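Home | My Tickets | Knowledge Base | Contact

Ticket: Trollden table order stuck at checkout
Opened 11/16/18 by Valter Arruda

Hello again, and thank you for being so patient with me last time! I'm trying to reorder wood wax from the Gusolham shop, and the cart keeps swapping my 400 ml tin for the 900 ml one as soon as I type in my zip code. I've cleared the cookies, tried my wife's laptop, and even signed out and back in (twice, to be fair to it).

Reply from Bedura Support: Hi Valter, so sorry for the runaround! Please empty the cart, remove the saved address and add the tin again. The refresh can take up to 40 minutes.
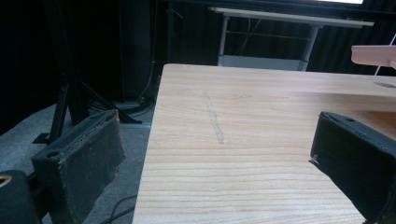

Tabletop, with a faint gray mark near the middle

Update: right size in the cart now, many thanks!

Recent tickets
Coupon not accepted
Hong lamp, change of address
Invoice missing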